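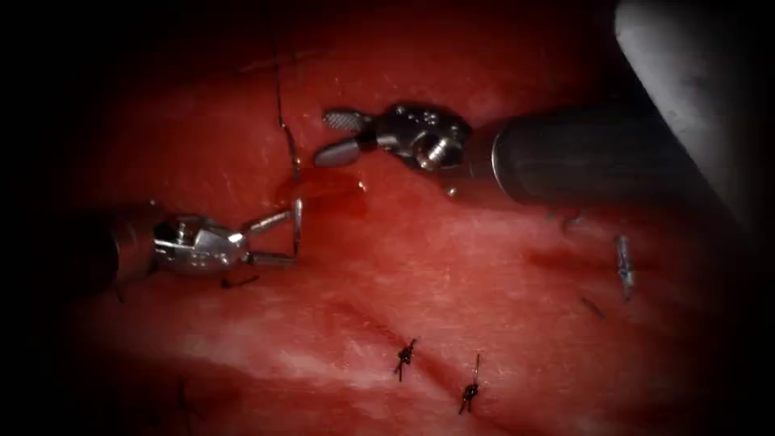 Stitch by stitch

Rehema Lyimo learned to sew on her grandmother's treadle machine, and she still talks about suturing the way other people talk about quilting. Get her onto thread and you won't get her off it!

"Everyone asks about the cutting," she says. "The sewing is the lovely part."

She keeps a practice log, 146 sessions so far, and most entries are about tails: too long, too short, caught in the next knot. A loop wants room to open before anything goes through it, and the hands have to slow down just when they'd like to hurry.
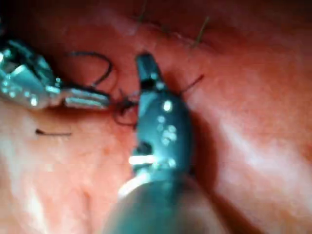 Balthasar Aigner, who taught her at Baludgate, made his students tie 100 knots before he'd offer an opinion on any of them. His favourite advice was to watch the slack, and she repeats it to her own trainees (in his accent, and rather well).

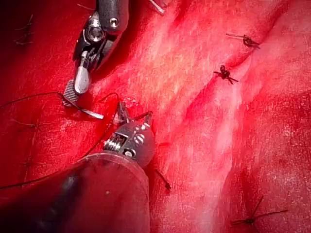 The curve does the work

A curved needle wants to travel along its own arc. Push it straight and it drags; roll the wrist and it glides. Lyimo practises that roll with a pencil on the tram. 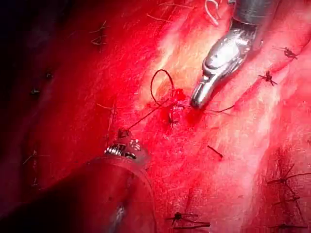
Tidiness comes late for most learners. Lyimo's early rows wandered all over the place, and she's fond of them anyway. She likes an upright loop, standing clear of the tissue like the one beside the silver jaw, and short tails on the finished knots. Next up, in July, is a finer thread. She can't wait.

127 shares | 961 comments

Related
The quiet colour of surgical thread
Left-handed at the Kemppainen bench
A morning at Irnevia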